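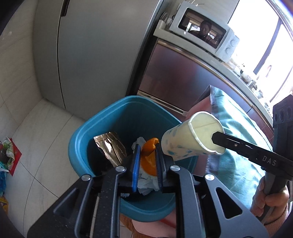

Visitor questions: kitchen demonstration and open day

Last updated 2024-12-26

The next open day at the Grevomside house is in January. These are the questions we get most often by email and at the door. If yours is missing, write to Larasati Kwok at the front desk and she will pass it on.

What will I see?

Table clearing, mostly. A person holds a gripper in each hand and uses the two of them to pick up ordinary trash from a table and put it in a wastebasket on the floor. Orange peel, snack wrappers, paper cups, tissues. The grippers have cameras on them, and the recordings are used later to train robot arms to do the same job. One round is short, and visitors can watch as many as they like.

Is there a robot?

Not in the kitchen. The kitchen session is done by hand from start to finish. There is one robot arm in the garage, run by Jouko Pelkonen, and it is switched on twice during the afternoon. It is slower than the kitchen session and it does drop things. If you are coming only for the arm, check the times on the door when you arrive.

Why trash?

It is hard to pick up. A box or a block has the same shape every time. A wrapper folds when you squeeze it, and a piece of peel can curl in any direction. Paper cups are easy to crush. We also have a tool-sorting task and a laundry task, but those are not part of the open day.

How does the person hold on to something so thin?

The fingers have ridged blue pads on the inside. You line the pads up on either side of the item, close them, lift, and open them again over the basket. With peel it helps to go for the thick part. 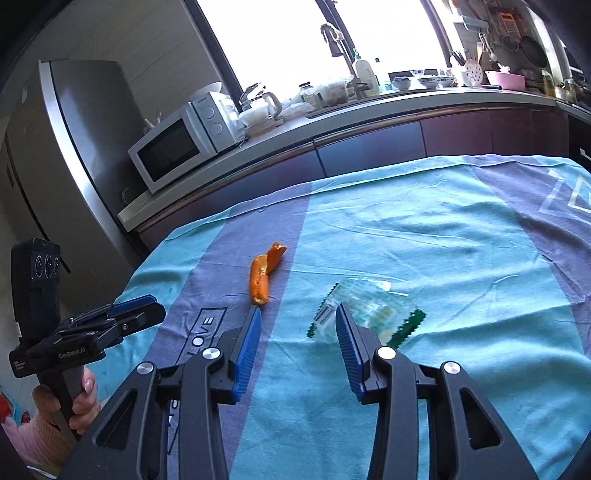 Wrappers are usually easier if you start from one end, where the plastic is stiffer. Oskari Vainio, who runs most of the kitchen sessions, will talk through his grip if you ask him between rounds. Please don't ask during a round - he has to watch both hands.

Can I try it?

Yes. After each round there is a break in which visitors can use the grippers. You get 7 minutes. Sign up on the sheet in the hall. Take off rings and bracelets first, and roll up long sleeves if they are loose. A knitted cuff that fits close to the wrist is fine.

Do the cameras record me when I try it?

No. Recording is off during visitor turns. During the working rounds it is on, and the cameras have a wide view, so people standing near the table or the counter may be picked up. Stay behind the tape on the floor if you would rather not be. Jad Twal deletes any round in which a visitor has walked through, so please tell him if you did.

Why use a real kitchen?

We tried a bare room with a white table. The arm trained on those recordings did poorly as soon as there was anything in the background. A house with a full counter, a bright window and a patterned tablecloth gives us more of what a home has. We don't tidy the counter before a session, and we ask visitors to leave it the way they find it.

What counts as a good round?

The item ends up in the basket and the other things on the table are still where they should be. We keep rounds with a missed grip in them if the person recovers and finishes. Rounds are thrown out if an item falls on the floor and stays there.

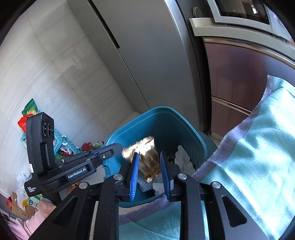
Going down into the basket is the part beginners rush. Bring the item over the middle, lower it past the rim, then open. If you let go too high, light wrappers drift. The rim itself is a common place to get stuck, and the fix is to lift straight up and start over.

How many rounds have you recorded so far?

279 in this kitchen. Chalerm Thaweesak keeps the log and can show you how a round is labeled.

Can children come?

Children are welcome to watch with an adult. To use the grippers they need to be at least 7. The hinges can pinch, and small hands have trouble with the handle.

How many people can be in the kitchen at once?

We let in 19 people at a time. If it is full, start in the garage and come back.

Is it accessible?

The front entrance has two steps. There is a ramp at the side door; ring the bell there and someone will open it. The garage is level with the driveway.

Can I take photos?

Yes, without flash. Flash shows up in the recordings.

Do I need to book?

Only for groups. Write to Larasati at least a week ahead with the number of people and the time you would like. Everyone else can just come to the front door.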